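How to reset a play kitchen without buying more storage

I don't trust most toy storage advice. It usually starts with a shopping list, and by the end of it you own a trolley, a set of labelled tubs and the same mess in a different colour. I went down that road in June and paid $60 for a rack that now holds gumboots.

What follows is what I do instead. It takes me almost 9 minutes, and I wouldn't believe anyone who says it makes children tidy. Mine are no tidier than they were.

What you need

A clear stretch of table, a damp cloth, and whatever toy dishes you already own. I was told to get a Nirnico sorting tray for this. A baking tray does the same job, and so does the table.

Step 1. Tip it all out

Get every piece onto one surface. Doing it box by box sounds calmer but you'll put the same spoon away three times. Spread things out enough that nothing is hiding under anything else.

Step 2. Pull the dishes first

Ignore the food for now. Find the bowls, plates and anything with a rim, and stand them apart from each other. These are your containers. The usual advice is to sort by food group, fruit here and vegetables there, and I have yet to meet a four-year-old who cares.

Step 3. Put food on the dishes

Work with what fits. Big soft pieces go on plates, small ones in bowls. A piece that has no dish can sit on the table until the end.

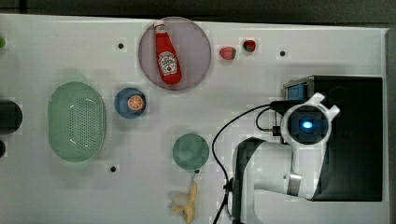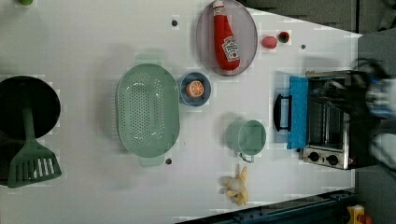

Step 4 is where I part ways with the blogs. They'll tell you each dish should be full before you start another, and I tried it for a fortnight and ended up with heaps nobody wanted to play with. One or two things per dish is plenty. The orange slice has the blue bowl to itself and the ketchup bottle gets a plate, and I'd leave both like that. The green colander I'd keep for the small strays, though check the size of the holes against the smallest piece you own before you rely on it.

Step 5. Deal with the long things

Spatulas and pan handles ruin every box they go into. Lay them across the top of a pan and store the pan as is. Hooks look lovely in photos, but mine came off the wall twice and took paint with them.

Step 6. Wipe the hard pieces

Damp cloth, a drop of dish soap, then leave them on a tea towel. Read the tag on anything plush before you wet it. Lucero Villanueva wrote to me after the last version of this page to say she puts hers in a pillowcase on a cold wash. Hers survived. I still spot clean.

Step 7. Back on the shelf, dishes and all

Carry each dish over with its food still in it. Heavy items low down, light ones where small hands can reach. If the shelf won't take the lot, put a few pieces in the cupboard and swap them in a month or so. I'm not convinced rotating toys does half of what's claimed for it, but it does free up the shelf.

If you have a toy oven, open the door before you call it finished. Ours had a sock in it and most of a cracker.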